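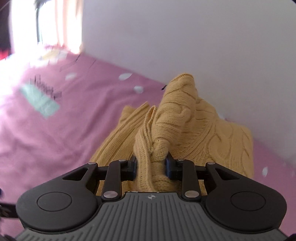
Weerasinghe asked, on reading a draft of this section, whether we were comparing grippers at all or only comparing knitwear, and whether a pad that pinches a cable knit well would do anything useful on a cotton shirt. We think the objection is fair. It applies to much of the published work on garment handling, ours included, and we have tried to write this section with it in mind.

4.2 Finger pads on heavy knits

The Stikex pads are sold for fabric, and the claim usually made for them is that a softer face needs less closing force. We compared them with the harder Callance pads on the same linkage, with the same operators and the same garments. Each pad type was given 600 grasps. A grasp counted as held if the fabric stayed between the fingers for 3 seconds after lifting.
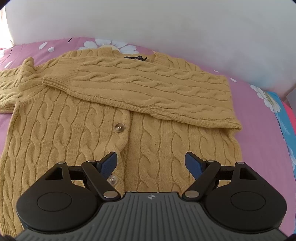

On heavy knits the two pad types could not be separated. Any difference between them was smaller than the difference between one operator and the next, and it changed direction when we left out the first hour of work. We therefore do not repeat the claim that soft pads are better on this material. A thick knit gives almost any finger something to close on, and a test that every pad passes says little about the pads.

Failed grasps were more useful to look at. We recorded 26 on knits across both pad types, and most came from the approach: the fingers closed too high above the fabric, or closed along a cable where they should have crossed it. A wrist camera that sees the fingertips well ought to help here, but the view over the gripper body makes height hard to judge, and operators told us they were guessing.
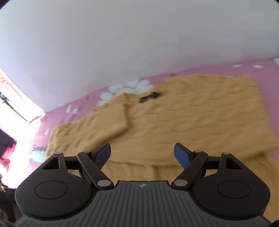 Figure 3. Hand-held gripper with a yellow knit garment on a printed bedsheet.

We also doubt that results from a hand-held tool carry over to an arm without loss. A person corrects the wrist while closing, often without noticing, and those small corrections are credited to the pad. The Grorirberg controller used in Section 5 makes no such corrections. Until the same pads have been run on it, the hold rates reported here should be read as an upper limit.

A larger set of 1,000 grasps per pad, with thin cotton and lined jackets included, is planned for September. We expect it to lower the numbers for both pads, and we would not choose between them before then.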